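Urnwood Hand Capture Kit: Gallery
By Bronwyn Baxter
January

The Urnwood kit is a pair of wearable hand exoskeletons with a cable harness and recording software, sold to labs and small shops that want to teach robots from human handwork. Helton lent us a set for review. Isla Sutcliffe and Angus Merrick wore it for 20 sessions in our workshop, and these are the notes that go with the pictures. The full write-up, with the software section, comes later.

What's in the kit: left and right gloves, two spare fingertip sensors per hand, a strap set in three sizes, cables, and a printed setup card. The card is short and covers most of what you need. The software is a download, and the license covers two machines.

Fit. The medium straps suited both wearers. Isla has the smaller hands and had to take up the thumb strap one more notch after the first session. Angus found the right glove stiff across the knuckles until he loosened it a little. Allow a few minutes to get both gloves on the first time. The second glove is the slow one — you are buckling it with a hand that is already strapped up.

Calibration. Open hand, fist, then each finger to the thumb. It runs for 40 seconds and has to be done again if a glove comes off. We had one failed calibration, on the left side, which cleared after we reseated the connector.

Cables. Each glove has its own lead. They are long enough for seated work at a table and too short for walking around. Angus would like a clip at the elbow. Duton sells an extension for an earlier version of the kit, but we did not try it.

Tasks. We stuck to household and retail items: folding, stacking, sorting, and putting things on stands. Out of 100 recorded attempts, 37 needed trimming at the start or end, mostly because the wearer reached in before the recording light came on. Aroha Hoani did the trimming and says the editor is easy to learn but slow to load.

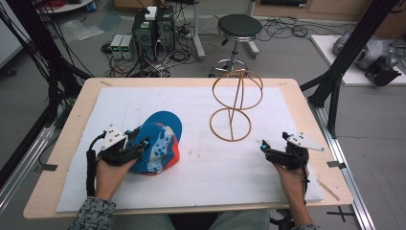 Cap and wire hat stand on a white foam sheet. Cap in the left hand, right hand free, gloves on both.

Price and support. The kit is sold as a pair only. Corey Faulkner at Faulkner handles orders and repairs, and answered both of our emails the same afternoon. Replacement fingertip sensors are sold singly, straps in sets.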